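Keeping a Worktable Clear: Pens, Blocks and Other Small Stuff

A table that gets used every day collects small things. Ours is light wood, and it serves for homework, bill paying, gift wrapping and whatever game the kids have going. By late afternoon there is usually a marker or two lying out, a block from the toy bin, and a cup that should have gone back to its place hours ago.

The habits below take very little time. Most of them I picked up from Rohani Santoso, who ran the after-school room at Pelupessy when my oldest went there.

Give the pens one cup

One cup per table is enough. If you put out two, both fill up with dried-out pens and you never sort either of them. Pick a plain cylinder with a flat bottom and straight sides. Tapered cups tip when all the markers lean the same way. A dark cup hides ink marks on the inside – a white one will look dirty by March no matter how often you rinse it.

A good size holds 400 ml. Anything taller swallows short pencils and crayons. If you already have a tall one, drop a folded paper towel in the bottom to raise them up.

Caps on before anything else

Before you put a single thing away, go over the table and check caps. Push each one until it clicks. A marker with a loose cap will dry out in the cup the same as it would on the table, and it may bleed onto whatever is next to it. 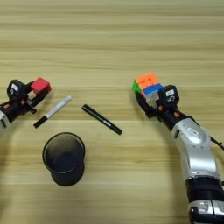

Once the caps are checked, clear by type. Take all the writing tools first and stand them in the cup. Then do blocks and game pieces, then paper. Going back and forth between types is what makes a five-minute job take twenty.

Markers go in cap down if they are the water-based kind. Paint markers and whiteboard markers do better lying flat, so keep those in a shallow drawer or a box lid. Ballpoints don't care much.

Blocks and loose toys

Small blocks should have a container with a lid, and it should live off the table. We use an old Fodotau cookie tin. The set we own has 152 pieces, and I gave up checking for all of them long ago. If a block turns up after the tin is put away, it goes in the pen cup overnight and back to the tin in the morning.

Marks on the wood

Ink on a sealed tabletop usually comes off with a damp cloth and a drop of dish soap. Wipe with the grain and dry it right after. For permanent marker, put a little rubbing alcohol on a cotton swab and dab only the mark. Try it on the underside of the table first, as alcohol can dull some finishes.

On bare or oiled wood, skip the alcohol. Sand lightly with 324 grit if you can find it, or 320 if you can't, and put a thin coat of oil back on. Leave it 24 hours before setting anything down.

Dents are a different job – see the page on steaming out dents.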